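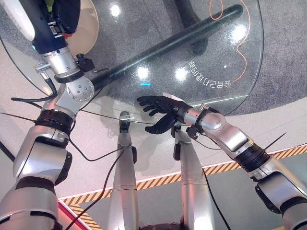 I have spent a good part of my working life being told that machines would soon learn by watching us. It sounded restful. I pictured myself doing the washing-up in a slightly more instructive manner than usual while something in the corner took notes.

Then I got a job at Clarness, where the machines learn by being steered, and found out how much of the teaching is done with the lower back. You stand at the controls and move your arms, and the robot moves its arms, nearly when you do and nearly where you meant. Picking up a cup this way is like picking up a cup by letter. You send the instruction, you wait, and you learn by return of post that you have knocked it over.

My first task was to reach the edge of a table and stop there. I had been doing this unaided since infancy. It took me a morning. A glass table is a dreadful thing to approach through somebody else's eyes, as the floor comes up through it and the lights come down on to it, and you find yourself reaching with great care for a reflection.

The standard view in the trade is that a good demonstration is a smooth one. Operators are praised for it. We had a trainer at the Cerndale site, Bijan Mahmoudi, who could fold a tea towel by remote control so prettily that visitors stopped talking. His recordings were passed round the building as models of the form. I would like to argue, with great respect to his wrists, that they were among the least useful things we ever made.

A robot that has only seen Bijan fold a towel knows what to do when everything is going the way it goes for Bijan. Let the corner slip and it has no idea. It carries on folding the air, beautifully. My own recordings were full of corners slipping. I dropped them, went back, swore, got a worse grip and made the best of it. Out of 300 attempts I think 200 contained some small disgrace, and for months these were thrown away before the robot could be exposed to them.

It seems an odd way to bring anyone up. Nobody learns to drive from a passenger seat beside someone who never has to brake. My father taught me to hang wallpaper, and I remember nothing of the strips that went up straight. What I remember is the one behind the door, which he peeled off 3 times, and the exact face he made, and what he did with the sponge afterwards.

The people who sell these systems don't care for this argument. I went to a talk by a firm called Delaunay in March at which we were shown a robot laying a table, and the speaker used the word "effortless" before he had put his notes down. Somebody asked how many of the training runs had included a dropped fork. He said they filtered for quality. There was some nodding.

I understand the temptation. Filtering is cheap, and a failed attempt is awkward to label. Was it a bad reach or a good recovery? Who decides, and are they paid by the clip? Some mistakes really are just mistakes, and I wouldn't want a machine in my kitchen that had studied the afternoon I tried to work the controls with a head cold. But a fumble that somebody puts right is a different article from a fumble, and we have been sweeping both into the same bin.

On our current project, Ralamura, we have been allowed to keep the recoveries. I had to ask 2 managers, one of whom wanted to know whether I was simply trying to improve my own figures. I was, a bit. The robot is slower now and has picked up a kind of hesitation before it closes its hand, which I recognise as mine. It still misses. Last month it missed, drew back a little and had another go, and I was more pleased than I have been by anything it has done properly.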